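## Automatización en Jotero: cambios en los puestos de preparación

La dirección de operaciones informa a la plantilla de que en julio concluye la primera fase del programa Flomero, destinado a automatizar la recogida y colocación de artículos domésticos en el servicio de preparación de viviendas. El programa afecta a 44 personas de los equipos de Sales y Kidstead.

Durante esta fase, parte de la jornada se dedica a registrar tareas corrientes con pinzas de mano: tomar una botella, trasladarla a una mesa, depositarla en posición vertical. Los registros sirven después para ajustar el comportamiento de los brazos automáticos. Hasta la fecha se han validado 400 secuencias, y otras 177 están pendientes de revisión por el equipo de Kinga Bodnár.
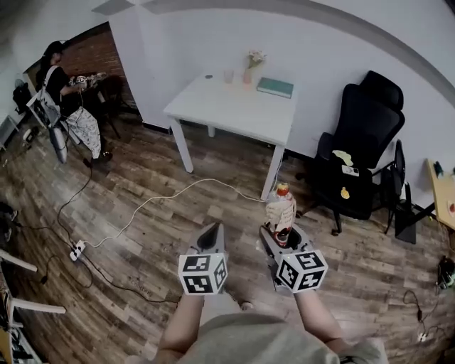 *Trabajo con pinzas de mano; la derecha sujeta una botella de plástico con tapón rojo anaranjado.*

La participación en los registros computa como tiempo de trabajo ordinario y figura en el cuadrante con el código propio del programa. Los turnos de registro no superan las dos horas seguidas, conforme a lo acordado con la representación de la plantilla. Quienes presenten molestias en muñeca u hombro deberán comunicarlo a Tímea Rácz, responsable de prevención, para que se les asignen tareas de revisión hasta nuevo aviso.

En cuanto a los puestos, el acuerdo firmado por Carla Zein en nombre de la empresa establece que la introducción de los brazos automáticos no dará lugar a extinciones de contrato durante su vigencia. Sí cambian algunas funciones. El reparto de objetos pequeños pasará gradualmente a las máquinas, mientras que la supervisión, la corrección de errores y el trato con los clientes seguirán a cargo del personal. Se crea asimismo la categoría de operador de registro, con un complemento mensual de 145 euros.

Dénes Sárközi coordinará la formación en Sales y Mattes Wunderlich en Kidstead. Las solicitudes se presentan ante el coordinador de cada centro, con el visto bueno del jefe de turno.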